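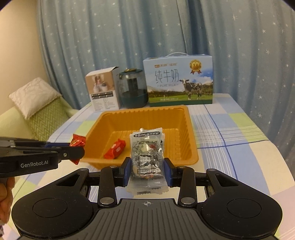 **De:** Esperanza Zabala
**Para:** lista de compras, grupo Cordero
**Asunto:** Re: Pedido de secos y fechas en los envases

Hola a todas y todos:

Contesto entre líneas al mensaje de Praten, que se quedó a medias la semana pasada, y añado al final lo del reparto.

> Hola. Tres cosas sobre el pedido de diciembre. La primera: en la caja de Javar han venido varios paquetes con la fecha escrita toda seguida y sin separación, y no sé si es la de envasado o la de caducidad. ¿Los apartamos o los repartimos?

De momento, apartarlos. Los números seguidos van casi siempre en el orden año, mes y día, así que algo como 20251211 se lee 11 de diciembre de 2025. Eso no resuelve la duda principal. En muchos productos envasados en China el código que se imprime es el de fabricación, y la duración va en otra parte, expresada en meses. Si el texto chino dice 生产日期 es la fecha de producción; si dice 保质期 es el tiempo que aguanta. Cuando la fecha que aparece es la de consumo preferente suele poner 保质期至 o algo parecido.

La etiqueta en castellano tendría que venir en la caja exterior o pegada en la bolsa grande. Los sobres pequeños que van dentro muchas veces no la llevan. Por favor, no tiréis las bolsas grandes hasta que esté todo repartido. En el pedido anterior fueron al contenedor el mismo día y luego no hubo manera de comprobar los ingredientes para la familia que tiene una alergia al sésamo.

He escrito a Javar pidiendo la ficha de cada referencia. Me han contestado que la mandan, sin decir cuándo. Si el viernes no ha llegado, llamo yo.

> La segunda: la balanza. Con las legumbres a granel no nos salen las cuentas. Pesamos el saco al llegar y luego la suma de las bolsas no coincide. En los garbanzos nos faltan 300 gramos y en las lentejas nos sobra algo. ¿Se reparte la diferencia o la asume el grupo?

La diferencia de los garbanzos la asume el grupo, como se ha hecho otras veces. Va al apartado de mermas, que para eso está. Lo que sobra de lentejas se queda en el bote grande y sale primero en el próximo reparto.

Creo que el problema viene de la tara. Hay dos tipos de bolsa en el cajón, las de papel y las de tela que trajo la gente de la calle Cordero, y no pesan lo mismo. Si se pone la balanza a cero con una y se pesa con la otra, el error se repite en cada bolsa. Propongo que se ponga a cero cada vez que se cambie de bolsa y que quien pese lo apunte en la hoja. También conviene mirar que las patas apoyen bien. La mesa del fondo cojea y la balanza marca distinto según el lado en que se deje.

> La tercera: hay quien pregunta si merece la pena seguir comprando cosas en sobres individuales. Salen más caras por kilo y generan mucho plástico. Por otro lado, las personas que viven solas las piden, y lo que va suelto se les estropea.

Aquí no tengo una respuesta única. He mirado las hojas de pedido y en el último hubo 59 líneas en total, de las que 13 eran productos en monodosis. Casi todas las pidieron las mismas personas. No me parece que quitarlas sea justo, y tampoco creo que tengan que ocupar el mismo espacio en el catálogo que el arroz o la harina.

Una opción intermedia es dejar en sobres solo lo que coge humedad con facilidad: setas secas, algas, azúcar en trozos grandes, mezclas para infusión con fruta deshidratada. Lo demás se puede pedir en bolsa de medio kilo y compartir entre dos casas. Stararik tiene esas bolsas con cierre y las cobra aparte, pero las recoge vacías si se devuelven limpias. Tendría que confirmar el precio.

Sobre la conservación, porque ha salido varias veces:

- Los sobres con el borde dentado se abren solos si se guardan doblados por la soldadura. Mejor de pie en una caja, sin apretar.
- La fruta seca y los frutos secos, en bote de cristal y lejos del horno. En verano, a la nevera.
- Las legumbres no necesitan nada especial, aparte de un bote cerrado. Si aparece gorgojo, se congelan cuatro días y se limpia el armario con el aspirador antes de volver a guardar.
- Las especias molidas, en cantidades pequeñas. El comino del saco grande de hace dos pedidos ya no huele a nada y todavía hay quien tiene medio kilo en casa.
- El nombre del producto y la fecha se escriben en el bote al llenarlo. Con rotulador en una cinta de papel es suficiente.

> Y una pregunta suelta: ¿el próximo reparto es por la mañana o por la tarde?

Por la tarde, a partir de las cinco y media. El local lo usa antes el taller de costura y hay que esperar a que recojan. Si alguien puede venir a las cinco para ayudar a descargar, que lo diga en la lista. El transportista de Javar no sube la mercancía y los sacos de harina pesan bastante. Hay una carretilla en el cuarto de contadores y la llave la tengo yo.

Quien no pueda venir a recoger lo suyo, que avise antes y deje dicho a quién se le entrega. Lo fresco no se guarda de un día para otro. Lo seco puede quedarse una semana en la estantería, con el nombre puesto.

Queda pendiente decidir lo de los sobres. No hace falta votarlo por correo. Si os parece, lo hablamos al terminar el reparto y quien no vaya a estar me escribe antes con lo que piensa. La hoja de pedido nueva la mando cuando tenga el precio de Stararik. No uséis la vieja, que tiene mal la columna del aceite y suma dos veces las garrafas.

Un saludo,

Esperanza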